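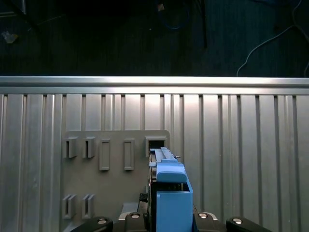
4.3 Seating a long part in the square receptacle

1. Confirm that the mounting plate is fixed to the ribbed aluminum panel and does not shift under light hand pressure. If it moves, repeat section 4.2 before continuing.

2. Identify the receptacle. The square opening is at the right end of the upper row. The two open slots and the two rectangular raised frames in the same row have their own parts and are covered in 4.4 and 4.5.

3. Check the opening for dust, chips or burrs. Clear it with a dry brush. Do not use compressed air, which drives debris into the corners.

4. Align the long axis of the part with the opening. Turn the part until its sides are parallel to the sides of the receptacle.

5. Bring the end of the part to the mouth of the opening and stop. Correct any offset now.

6. Push the part straight in with steady pressure until it reaches the stop. Do not rock it from side to side.

CAUTION: If the part binds, withdraw it fully and return to step 4. Forcing a tilted part will round the edges of the receptacle, and a rounded receptacle cannot be repaired.

7. Release the part and check that it stays seated without support. Play at the free end is acceptable within the limit given on the Liteteo inspection card.

8. To remove the part, pull along the same axis. Twisting during removal counts as misuse under the terms in section 9.

NOTE: Parts from the Cladis set and the Ueda set look alike but are not interchangeable. The Ueda part is slightly oversize and will start in the opening, then jam. Check the set label on the storage tray before use.

4.3.1 Wear and replacement

Record every insertion in the log sheet supplied with the plate. Inspect the square opening at 2,000 insertions and replace the plate at 3,000, whatever its appearance. A plate taken out of service early must be marked on the back with the insertion count at removal. The Sirkdale reference plate was withdrawn at 1,996 insertions with visible rounding at the mouth of the opening, and it is kept for comparison.

Do not lubricate the receptacles. Oil or wax changes the fit and leaves a film that collects dust. If a plate has been lubricated by mistake, wipe it with a lint-free cloth and mild detergent, then let it dry overnight before checking the fit again.

Section 4.3 revised May 12, 2005. Approved: Usha Murthy.

4.4 Open slots

1. Select the flat part that matches the slot to be used.

2. Hold the part upright, with its narrow edge facing the slot.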